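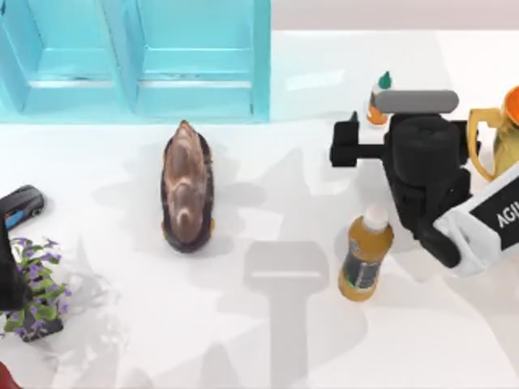 4. Setting Up Storage Locations

Bolico does not accept object records until at least one storage location has been defined. This section covers the location tree, location codes, label printing, and the first inventory pass. Complete section 3 (User Accounts) before starting. All steps require the Registrar or Administrator role.

4.1 Location levels

A location in Bolico has up to four levels: Building, Room, Unit, and Compartment. Building and Room are required. Unit and Compartment are optional, but an object that is assigned only to a Room cannot be included in a pick list (see 6.2).

Building: a street address or a named structure. One record per structure, even when two structures are joined by a corridor.

Room: any space with its own door. Closets that open off a storage room are entered as separate Rooms.

Unit: a cabinet, rack, shelf, drawer set, or crate. A Unit can be moved between Rooms without changing its contents.

Compartment: the smallest space an object can be returned to. A drawer, a bay between two dividers, or a tray.

Note: Compartments cannot contain other Compartments. If a drawer holds several trays, define the drawer as the Unit and the trays as the Compartments.

4.2 Location codes

Each location is identified by a code of no more than 9 characters, not counting separators. Codes may contain the letters A through Z and the digits 0 through 9. Lowercase letters are converted on entry. The letters I and O are accepted but are skipped when codes are generated automatically.

The default pattern is:

BB-RR-UUU-CC

BB is the building, RR the room, UUU the unit, and CC the compartment. The compartment bay is numbered from the left as seen by a person facing the open side of the unit. In units with more than one row, numbering starts at the top left and continues row by row.

To change the pattern:

1. Open Settings > Locations > Code Pattern.
2. Select Custom.
3. Enter the number of characters for each level. The total may not exceed the limit given above.
4. Select Preview. The program displays three sample codes.
5. Select Apply.

Caution: The pattern cannot be changed after the first label has been printed. To reset it, the entire location tree must be exported, deleted, and imported again. Object records keep their descriptions but lose their location history.

4.3 Building the tree by hand

Hand entry is suitable for small sites. For larger sites, use the import in 4.4.

1. Open Locations and select New Building. Enter the name and the two-character code.
2. With the building highlighted, select New Room. Repeat for each room.
3. With a room highlighted, select New Unit.
4. In the Unit dialog, choose Open or Closed under Access. Open units have no door or lid. Closed units display a key field, where the key number can be recorded.
5. Enter the inside width, height, and depth of the smallest compartment. Outside dimensions are not used.
6. Under Divisions, enter the number of columns and rows. Bolico generates the Compartment records when you select Save.
7. Check the generated codes against the unit itself before continuing.

If a unit has compartments of different sizes, clear the Uniform box in step 6 and enter each compartment separately. The fit check (6.5) compares the object's longest side with the recorded size of the compartment and returns a false warning when the sizes are wrong.

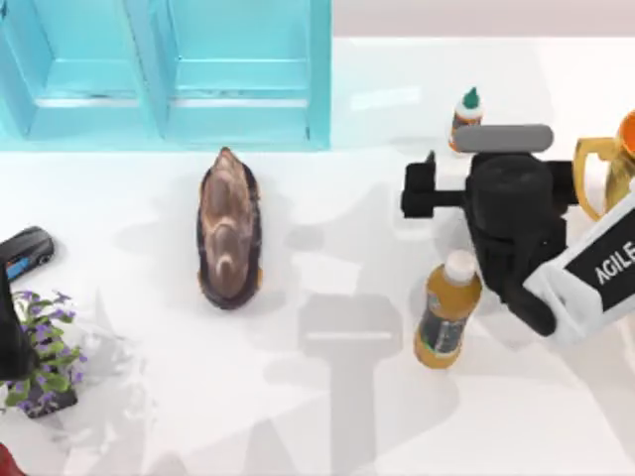 Units on casters need one additional setting. Select Mobile in the Unit dialog and assign a home Room. When a mobile unit is checked out to another room, its contents follow it in the database, and the home Room shows the unit as Away. If the Mobile box is left clear, every object in the unit has to be moved individually.

Staging surfaces such as tables, benches, and counters should be entered as Units of type Temporary. Objects placed in a Temporary unit appear on the Overdue report after the time set in Settings > Locations > Temporary Hold. The default is 4:00 p.m. of the same working day. Do not divide Temporary units into Compartments.

4.4 Importing the tree

The import accepts a comma-separated text file with one location per line. The maximum is 3000 lines per file. Larger trees must be split by Building.

1. Open Locations > Import and select Save Template.
2. Fill in the template. Leave the Parent column blank for Buildings only.
3. Save the file in UTF-8 encoding.
4. Return to Locations > Import and select Test Run. No records are written during a test run.
5. Correct any line marked Rejected. The reason is given in the last column of the test report.
6. Repeat the test run until no lines are rejected, then select Import.

Common reasons for rejection:

Parent not found — the parent line is missing, or it appears lower in the file than the line that refers to it.

Duplicate code — two locations at the same level share a code. Check for a letter typed in place of a digit.

Bad characters — the code contains a space, period, or slash. Spreadsheet programs may also remove leading zeros; format the column as text.

Sites converting from Gretness can use the direct converter instead of the template. The converter reads the Gretness shelf list and treats each shelf as a Unit. It does not create Compartments. Old shelf marks are kept in the Former Code field and remain searchable.

4.5 Printing and applying labels

Labels are printed from Locations > Labels. Bolico supports the Prirard desktop label printer and any office printer loaded with sheet labels. The maximum print job is 200 labels.

1. Highlight a Room or Unit. All levels below it are included.
2. Select the label stock. For Prirard rolls, select the width marked on the core.
3. Select Print Test Label and scan the result with the scanner that will be used in storage.
4. If the test label scans, select Print All. If it does not, raise the darkness setting by one step and repeat.

Wipe the mounting surface with a dry, lint-free cloth before applying the label. Place compartment labels on the front edge of the unit, below the opening they identify. On units made of clear or translucent material, use opaque white stock. Printed bars on clear stock may not scan against a colored background.

Do not place labels on the inside floor of a compartment, where they will be covered by objects. Do not apply adhesive labels to painted wood, lacquer, or any unit that is itself a cataloged object. Use a tie-on tag for these. 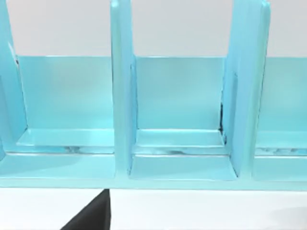
Figure 4-3. Open rack, turquoise, with upright dividers between compartments.

4.6 First inventory pass

The first pass links existing objects to the new locations. Work in one Room at a time and keep the Room closed to other moves until the pass is finished. Two people are recommended, one to handle objects and one to scan.

1. On the handheld, select Inventory > New Pass and scan the Room label.
2. Scan the Unit label, then the first Compartment label.
3. Scan or key in the number of each object in the compartment.
4. Select Close Compartment. An empty compartment must also be closed, or it will be reported as Not Visited.
5. Continue in code order until the unit is complete.
6. Select Close Unit. The handheld lists any objects expected but not found.

Objects without a number receive a temporary number with the prefix T. Tie the printed tag to the object and leave the object where it is. Do not attempt to match it to an old ledger entry during the pass. In the trial installation at the Achterberg storage building, ledger entries made before 1905 used a single number for entire groups of objects, and the matches made during the pass had to be redone in June.

Caution: Do not rest the handheld on shelving above stored objects. Use the wrist strap.

4.7 Closing the pass

A pass remains open until it is signed by a Registrar. Until then, scanned locations are shown in gray and are not used by pick lists.

1. Open Inventory > Open Passes and select the Room.
2. Review the Not Found and Not Visited lists.
3. Resolve or defer each line. Deferred lines require a comment.
4. Enter your password and select Sign.

Section prepared by Yolanda Nakamura. Procedures checked by Wendell Kasprzak.

Continue with section 5, Object Records.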